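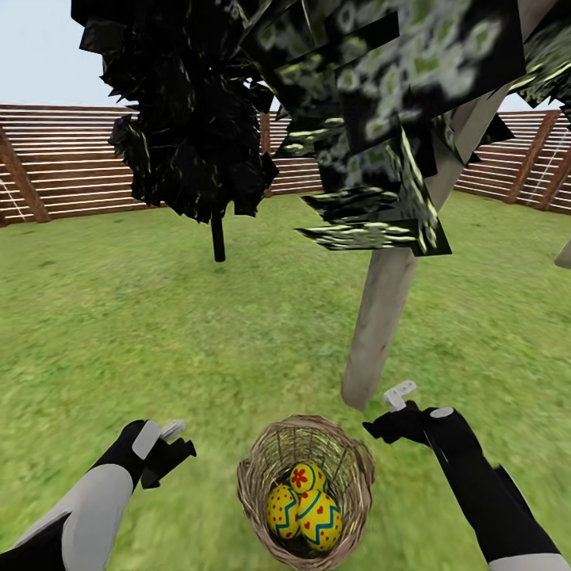

Simulated two-armed robot with a basket of painted eggs in the Flimside garden scene.

Flimside is a simulated garden used for teaching two-armed robots by remote control. It was made by the software firm Javemach and is run inside the company's teaching program, Dobos. A person at a control desk moves the arms of a robot in the garden, and the program keeps a record of every movement together with the views from the robot's cameras. The records are later used to train a control program that can attempt the same job without a person.

The best-known task in Flimside is the egg collection, in which painted eggs are picked up from the lawn and put in a woven basket. The scene is also used for driving practice and for tests of how well a trained program copes with a change of view.

Background

Javemach began work on Dobos as a tool for indoor tasks such as laying a table and sorting cutlery. The outdoor scene was proposed by Ju-won Kwak, who had found that programs trained only in kitchens did badly when the floor and background changed. The first version of the garden had a lawn and a fence and nothing else. Trees, a house and a drive were added after operators complained that they lost their bearings when the robot turned round.

The name comes from a street in Cesley, the town where the firm has its office. The house is not a copy of any building there.

Method of teaching

Teaching in Flimside is done by teleoperation, meaning that the robot is moved directly by a person at a distance. The operator holds a pair of small lever arms, one for each arm of the robot. When a lever arm is bent, the matching arm in the simulation bends by the same amount. A squeeze of the handle closes the gripper. Two foot pedals drive the base, and a third ends the recording.

A single recording is called a run. It starts when the operator first moves a lever and stops when the pedal is pressed. Dobos stores the joint angles, the state of each gripper and the camera views 20 times a second. Runs can be played back at any speed, and an operator may throw one away before it is added to the set.

The older way of teaching a robot by hand, in which a person takes hold of the real arm and guides it through the job, can't be used in a simulated scene. Dobos can load movements recorded in that way on a real machine, but they have to be matched to the simulated arm first. Tia Mapplebeck, who wrote the part of the program that does this, advised against mixing the two kinds of record in one training set unless the arms were the same length.

Layout

The garden is a lawn enclosed by a slatted wooden fence. A white house of two storeys faces the grass, with a garage door on the ground floor and a line of stepping stones in front. There are leafy trees on the lawn and palms near the driveway. 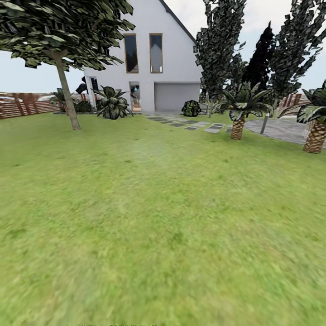

Operators are asked to spend their first session driving only. They cross the grass, turn, and come back, keeping clear of the trunks. The house serves as a landmark, and the written instructions give directions in terms of it ("with the garage on your right"). No task takes place indoors, and the doors can't be opened by the robot.

The trees have solid trunks, but the leaves do not stop the arms. This was a choice made for speed. Working out contact with every leaf slowed the program so much that the lever arms felt heavy to use.

Egg collection

In the egg collection the robot has to bring painted eggs together in the basket. An egg counts as collected when it has been let go and has come to rest inside the rim. Either arm may be used, and the basket may be moved. Starting positions are changed between runs so that the trained program doesn't simply repeat one path.

The usual faults are closing the gripper too early, which pushes the egg away over the grass, and letting go too high. Operators are taught to lower the fingers until they are level with the widest part of the egg, close slowly, and lift straight up before moving sideways.
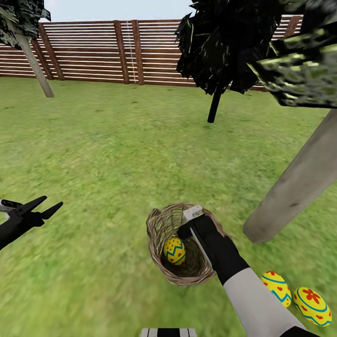 Judging height is the hardest part for new operators. From the robot's head camera, the forearm often hides the very thing being picked up, and a gripper that looks as if it is over the basket may be beyond it. Dobos offers a wrist view for each arm to help with this. İlker Yalçınkaya, who trains the operators, has them learn the task with the wrist views switched off and brings them in at the second session.

Training sets

The first full set for the egg collection contained 148 runs. They were recorded by two operators, Liam Sowerby and Maureen Heywood, whose habits differed. Sowerby worked with one arm at a time and kept the other still. Heywood moved both together, bringing one into place while the other was letting go. Programs trained on both sets of runs tended to hesitate between the two styles, and Javemach later asked operators to agree on an order of work before recording.

Runs containing a mistake that is put right, such as a dropped egg that is picked up again, are kept. Runs in which the basket is tipped over are kept in a separate folder and left out of training.

Limits

Grass in Flimside is a flat surface with a picture laid over it. Eggs roll on it more freely than they would on a real lawn, and the wind is not simulated. The eggs can't crack, whatever force the gripper applies, so grip strength learned in the garden has to be set again before a program is moved to a real robot. The light does not change during a run.

See also

Dobos (software)
Teleoperation
Learning from demonstration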